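Bristerside Workroom Storage: Progress Report to Grasico
Prepared by Kourosh Farahani, Oct 3, 2018 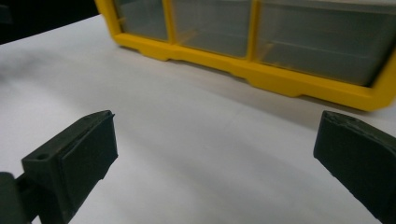

Work in this period covered desktop storage for the small-parts benches. The grant allows 40 organizers. Four are in trial use and the rest are on order from Hiltisstead.

Each bench gets one organizer, set toward the back of the top so that the front stays clear for work. The yellow-framed type was chosen over the gray one for visibility against white tabletops. Unit position is not yet fixed. Staff at two benches asked for it farther left, and we will settle this before any marking is put down.

Spending to date is $400, all of it on the trial units and labels. Delivery of the remaining units has slipped by four weeks. The label scheme was agreed in April and has not changed. Still open: whether spare parts go in the organizers or stay in the wall bins.

The next report will cover delivery and the bench layout.

Comments (3)

Amirhossein Nazari: Does the $400 include shipping?

K. Farahani: Yes, for the trial units. Shipping on the main order is billed separately.

Cù: Please keep spares in the wall bins. The bench units fill up fast enough as it is.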